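Jul 10, 2023

Why I still haven't booked anything

My summer vacation currently exists as 68 open tabs. The plan in June was simple: pick a lake, rent a cabin, go. Then I started reading reviews.

One cabin near Lorau had 124 of them, and I read every one. A woman gave it two stars over the towels. A man gave it five and then described, in loving detail, a septic problem. I now know more about the place than I do about my own cousins, and I still can't tell you if I'd like it.

My sister booked her trip while standing in line for coffee. She got Macapagal, a hotel with a pool and a shuttle. I told her the pool photos looked old – she told me to get a hobby.
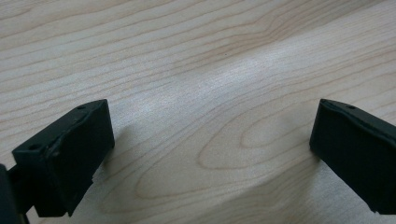 Maps are my other weakness. I spent an evening on the trails past Pistuvetti, following contour lines as if I'd ever walk up one. It's gotten bad enough that wood grain does it to me now, those long ripples with the nested ovals at the low end, and I catch myself wondering if there's parking at the top. The cabin by Lorau is still free the last week of the month. I've got it in a tab.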